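18/06/2025 - dye bench notebook, madder batches

Ok, back at the madder. I told everyone at the start of spring that I'd have a decent brick red by now and what I have is a drawer full of salmon. Very nice salmon! But the Hjaltadóttir order is for red, the same red as the old blanket she lent us, and I've been holding my skeins up to that blanket all morning and sighing.

Where I left off: the last batch was the Zinthorpe wool, mordanted with alum at 20 percent weight of fiber, dyed with ground root at 80 percent. Came out a pinkish orange that looked fine under the lamp and weak by the window. Kofi Nartey had a look and said the color reminded him of canned soup, thanks Kofi. He did ask a good question though, which was whether I'd checked the water after they switched us over to the other supply. I had not. I tested it with the strips before lunch and it's much softer than it used to be. Madder likes chalky water. All my good notes are from the hard water days, so I've been following my own recipe into the wrong color for weeks.

So, today's plan, three pots, same wool, same mordant, same root:

Pot A, tap water, nothing added (so I have something to compare with)
Pot B, tap water plus a small spoon of chalk
Pot C, tap water plus a big spoon of chalk, and I mean heaped

I know "small spoon" and "big spoon" are going to annoy whoever reads this later. The good scale is out on loan and the kitchen one jumps around at the low end. I put both spoons in the jar with the blue lid, so if you need to repeat this, use those and level off the small one.

Soaked the roots overnight in lukewarm water and poured off the first liquid, which was yellow-brown and smelled like a wet garden. I saved it. Somebody on the Kasum mailing list swears you can get a good tan out of the first pour and I'd like to try it on scraps. It's in the fridge, bottom shelf, labeled DO NOT DRINK in big letters (looking at the person who sampled the walnut).

Heat went up slowly from here. My rule is take an hour to get to the point where you can't keep a finger in it, then hold it there and never let it simmer. I've lost whole batches to a simmer. The brown comes out of the root when it gets too hot and you can't talk it back in.
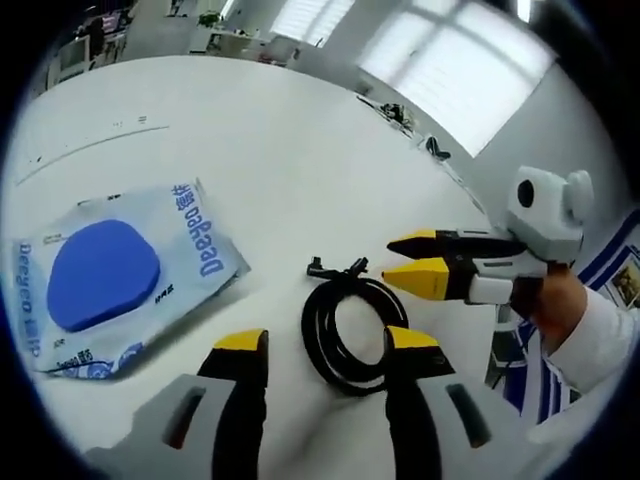

Pot C got ahead of the others by the second hour, and the liquid had gone a dark wine color while A still looked like tea. I got excited and pulled a test strand, rinsed it, squeezed it in a towel. Red! Or on the way to red, a bit blue in the shade if I'm picky. B is warmer, closer to rust. I actually like B better as a color but it isn't what was ordered, so B goes on my own pile and I'll knit a hat.

A is salmon. Of course it is.

Lost a good chunk of the afternoon to the Flallard paperwork in the middle of all this. Their invoice for the root came to 3,441 and I had us down for a good bit less, and after going back and forth I found I'd ordered the large sacks twice. My fault. They'll take one back if it's unopened, which it is, but I'm tempted to keep it. If the chalk thing holds up we'll go through a lot of root by September, and it stores fine as long as it stays dry. Will sleep on it. If anyone has feelings about the shelf space, tell me tomorrow.

All pots off the heat now, wool left in to cool overnight with the lids on. Please don't lift the lids to look. I know it's tempting, I've done it twice myself.

Things I want to do next:

Rinse all of them in the morning and dry them away from the window, then compare against the blanket in daylight.

Repeat C with slightly less chalk. The blue lean might be too much chalk, or it might be the wool, and I can't tell from one go.

Check what the chalk does to the feel. The strand from C felt a little harsh between my fingers, though it was only a strand and I'd squeezed it pretty hard. A vinegar rinse might soften it but vinegar can drag the red back toward orange, so scraps first.

Write the water hardness on every page from now on. Top right corner, next to the batch name.

Also we're nearly out of alum. One more mordant bath in the tub, two if I'm stingy.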